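7. Blocking Scam Callers on Your Plondon Phone

1. Open Settings and tap Call Guard.
2. Turn on Screen Unknown Callers.
3. Pick a PIN of 7 digits. Your birthday is a poor choice – scammers can read a calendar too.

Note: Call Guard stores up to 300 blocked numbers, a busy month for some of us.

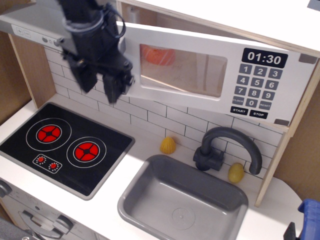 4. Tap Save, then restart the phone.

Caution: Starnell support will never call to ask for your PIN. Anyone who does, however charming, goes on the blocked list.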